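Plumasano bin picking kit, anyone running one?
Forum: Cells, Grippers and Integration

benchwright19
Anybody here bought the Plumasano bin picking kit? I run a two-person shop doing small mixed parts and kitting, and I'm sick of hand sorting. The sales guy swears it does "unsorted household and workshop items" out of the box. Price I got was for the software, the calibration board and a year of support, arm not included. I already have an arm. Before I sign anything I'd love to hear from someone who doesn't work there!

Haris Kovačević
We've had it since July on an older arm. Short version, I like it. Setup was one long Tuesday, most of it me fighting the network settings. The calibration wizard is the best part of the whole package, it walks you through and tells you when a pose was bad (our last system just quietly gave you garbage and let you find out later). Picks on opaque stuff are solid. I logged 316 attempts the first week and had 19 misses, and most of those were the same clear plastic lid over and over.

tinsnips_mo
19 out of 316 sounds great until you ask what was in the bin. What were you feeding it? If it's all blocks and cups in nice bright colors, my kid could write that demo.

Haris Kovačević
Mixed. Cups, blocks, brackets, a couple hinge-type pieces, some clear stuff. I didn't cherry pick, but sure, it isn't castings soaked in oil either. I never said it was.

tinsnips_mo
Fair. I'm just grumpy because we trialed the Zoseck one last year and got burned on exactly this. Beautiful in the showroom, then you put gray parts in a gray bin and it's blind as a bat.

Dezső Katona
I'm going to disagree with Haris a bit. We rented the Plumasano kit for 2 months and sent it back. The vision was OK. What killed it for us was the planner near the walls. Anything lying up against a side, it would either refuse ("no valid approach") or come in at such a goofy angle that the cables dragged across the other parts and moved them. Then it has to look again, and there goes your cycle time. Support told us to get a bigger bin. Thanks, I guess?

Haris Kovačević
Which version though? The wall thing got a lot better with the update we got in the fall. Not perfect, I still lose a part in the corner now and then and reach in for it at the end of the run.

Dezső Katona
Whatever was current in spring. If they fixed it, good for them, but I'm not paying rent again to find out. Also dress your cables better than the quick start guide shows, please. Theirs has a big fat loop right by the wrist and I copied it like a dummy.

benchwright19
This is super helpful, thank you both. Does the bin matter that much? Mine's bare metal and pretty beat up.

gearlash
Jumping in from the Livstead side of the fence. We use their kit and the bin matters a LOT with any of these. Shiny floor equals phantom parts. We ended up painting ours matte and it helped more than any software setting. Then the paint scraped off, so we painted it again. Also clamp the thing down! An arm that nudges its own bin is a sad arm.

tinsnips_mo
Grgić sells a textured liner for that if you're tired of painting. Not cheap for what it is, and ours curled up in the corners.

Haris Kovačević
Never tried a liner, we run on scuffed metal too and live with it. benchwright19, ask them for a trial with YOUR parts before you pay. They did it for us, we mailed a box and they sent back the log with every miss in it. And since tinsnips asked what goes in the bin, I'll stick a picture on the end of this. 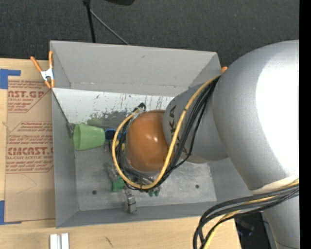
Cups, a green block and some metal bits, arm in the bin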